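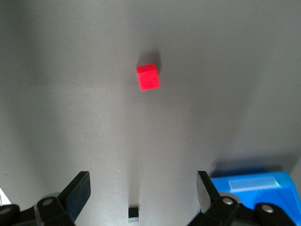

Search this journal Enter keywords, author or DOI Search

Reading time: 6 min

4. Collecting the demonstrations

4.1 Who drove the arm, and how

All of the Jirken data was collected by people moving the arm by hand control, using the Lekard leader device described in Section 3. We had planned to lean on a scripted planner for the easy half of the episodes and save our human operators for the hard half. After a week of pilot work in February we dropped that idea, and we are very glad we did! The scripted reaches were clean and fast, but they all looked alike. A policy trained on them would drive straight at the target and had no idea what to do if it arrived a little to one side. The human reaches wandered, slowed down, overshot and came back, and that coming back is exactly the behavior we wanted the policy to pick up.

Five of us took turns at the controls: Kostiuk, Lytvynenko, Maksymiv, Moodley and Marchuk. Each session lasted 28 minutes, followed by a break away from the bench. We arrived at that length by watching our own error logs. Drops and missed grasps climbed near the end of longer sessions, and the operators reported that their wrists were tired well before they noticed their attention slipping. Nobody drove two sessions back to back.

The five operators have very different styles. Moodley approaches low and slides in along the surface, while Maksymiv likes to hover, line up the fingers and come down in one motion. We made no attempt to iron this out. Early on we wrote a one-page guide on "correct" approach paths and then threw it away, and the variety in the wrist-camera stream is one of the things we like best about the finished set.

4.2 Objects and surface

The object set is small on purpose. Most episodes use simple blocks and cubes that differ in size and color, placed on a plain gray work surface. Figure 2 gives the wrist view for a layout with a red cube well beyond the open fingers and a small black block between them. Layouts of this kind are much harder for a learner than they look to a person. The bright object pulls the policy toward it very strongly, and when the instruction names the dark one, an early model would often sail right over the correct target. We had a lot of fun hunting for arrangements that brought this out, and we ended up giving them a group of their own, which we call near-dark layouts.

Figure 2. Wrist-camera view with the gripper open. A red cube lies farther out on the gray surface; a small black block stands between the two black finger pads. Part of the blue housing is in view at lower right.

We did not clean up the lighting. The surface is brighter in some places than in others, and shadows fall across it from the objects and from the gripper. An early reader of this paper asked why we did not put up diffusers and be done with it. We tried that in the pilot, and the policies trained under flat light fell apart as soon as a blind was raised. Small specks and marks on the surface were also left alone unless they got in the way of the fingers. Dark gripper parts against a dark block are a real source of confusion for the vision encoder, and we wanted many views of that case in the training set.

Start positions were drawn by the Quartey logging tool, which projects no marks onto the surface but tells the operator in words where to put things ("cube far, a little right; block near, center"). Operators placed objects by hand from these prompts. The result is looser than a grid and tighter than free choice. When we plotted the recorded starts we found good coverage across the reachable area, with one thin patch near the far left corner. Lytvynenko spotted the gap, and she and Marchuk filled it in with a block of extra sessions.

4.3 What one episode contains

An episode begins when the operator presses the foot pedal and ends when the pedal is released. In between we store the wrist-camera stream, the joint positions, the width of the gripper opening and the instruction text. The pedal sounds like a tiny detail, and we want to talk it up anyway. Our first setup used a key on the keyboard, so the operator had to let go of the leader device to start and stop. Every recording then opened with a stretch of idle arm and closed with a small jerk. With the pedal, both hands stay on the controls — and the idle stretches nearly vanished from the recordings.

Instructions were written before the episode, never after. We wanted the text to describe what the operator was trying to do, whether or not it worked out. Each layout came with 2 instructions that named different targets, so that the same starting view appears with different goals. If you take only one idea from this section, we would suggest this one. It costs very little operator time (the objects are already in place), and it forces the model to read the words. Section 6.2 shows what happens when the second instruction is left out.

4.4 Keeping and throwing away

The full collection holds 3098 episodes. We kept failed grasps whenever the operator recovered and completed the task within the same episode. We also kept slow episodes, hesitant ones, and ones in which the operator bumped a neighboring object and had to work around it. What we removed was narrower: recordings with a dropped camera stream, recordings in which the pedal was released by accident, and recordings in which the operator had misread the instruction. The last group came to 22 episodes, and we release them separately, as they may be useful to people working on detecting mismatches between words and actions.

Review was done by a second person, never by the operator who had driven. The reviewer watched the wrist view at double speed with the instruction on screen and marked the episode as keep, remove or discuss. We were surprised by how much this taught us. Kostiuk, reviewing a batch of near-dark layouts, noticed that several operators opened the fingers wider than needed as they came in over the black block, then closed them slowly while watching the pads. The policy learned this habit too. It is a lovely strategy, since the wider opening keeps more of the block in view for longer, and none of us had planned it or could remember deciding to do it.

"Discuss" episodes were settled at the end of each day by whoever was still at the Mandstead lab. Most of them came down to whether a nudge counted as a recovery. Our rule was that the object had to end up in the grasp without the operator reaching in. Where an operator did reach in, even to straighten a block, the episode was removed and the layout was put back in the queue.

4.5 Rate of collection

Resetting the objects took more of our time than driving the arm. We tried having a second person do the resets while the operator stayed seated, and the pace did improve, but the layouts became noticeably more alike, as the helper tended to put things down in the same few spots. We went back to having operators do their own resets, prompt by prompt. Groups with a larger team may find it worth rotating the helper every few episodes, an option we considered and did not get to test.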